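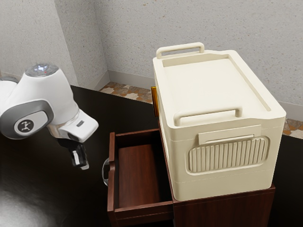
Simulated drawer task, external view. The arm at the open drawer, storage box on the cabinet.

Dinddale Manipulation Forum > Methods and Results > Success criteria in simulated drawer tasks

siwan_pugh
Posted March 29, 2025

Members are invited to comment on a scoring method which our group proposes to adopt for drawer tasks in the Rornix simulator. At present a trial is scored as a success when the drawer joint passes a fixed opening distance. We consider this measure too generous. A policy which catches the handle by accident receives the same mark as one which takes hold of it properly.

Under the proposed method, the score has two parts. The first is the opening distance, as before. The second is a contact record, which must show both fingers on the handle during the greater part of the pull. We rescored 29 trials of the Nnaji policy in this manner. The ranking of the saved training runs changed, and the run previously placed first is no longer first.

Comments on the contact threshold would be particularly welcome.

Siwan Pugh

zallix_user
Reply to siwan_pugh

I must register an objection. The purpose of the task is to open the drawer. If the drawer is open, the task has been carried out, and the manner of opening is a separate question. A person with full hands will open a drawer with one finger, and we do not mark that as a failure. I would support reporting contact as an additional column, but I would not support making it a condition of success.

siwan_pugh
Reply to zallix_user

The objection is a fair one and was raised within our own group in September. Our concern is with transfer. Contact in the simulator is forgiving, and a handle of the curved type can be dragged by the side of a finger in a way which may not be possible on a real cabinet. The joint value alone does not record the difference.

I would add that the wrist view should be kept with the contact record for each trial. Some contact readings are difficult to interpret without it. The view below has the fingertips at the lower edge with a narrow gap between them and nothing held, the cabinet being some way off at the upper right. A reader can settle from such an image that no grasp is under way at that moment, whatever the contact record may report.
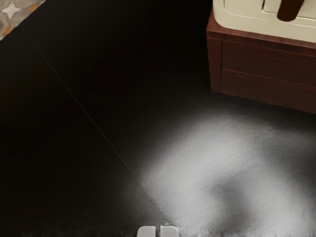

albane_collet
Reply to siwan_pugh

Keeping the wrist images is sensible, but I do not think they should be given any weight in the score itself. Two reviewers in our laboratory looked at the same set of trials and disagreed on a good number of them, mostly where a finger hid the handle. The simulator already knows the positions of the fingers and the handle. That information should be used directly, and the images kept for checking.

On the threshold, "the greater part of the pull" is too loose for a published method. Please state whether this is measured by time or by distance travelled. A slow policy which pauses halfway will be treated very differently under each.

Albane Collet

siwan_pugh
Reply to albane_collet

It is measured by distance travelled. The draft should have said so and will be corrected. We agree that the images should not enter the score.

zallix_user
Reply to albane_collet

Distance is the better choice. My objection to the combined score stands. I would ask that the old measure be printed beside the new one, so that earlier results can still be compared.

siwan_pugh
Reply to zallix_user

Both measures will be printed. The revised draft will be placed in this thread, and the per-trial records will be attached to it.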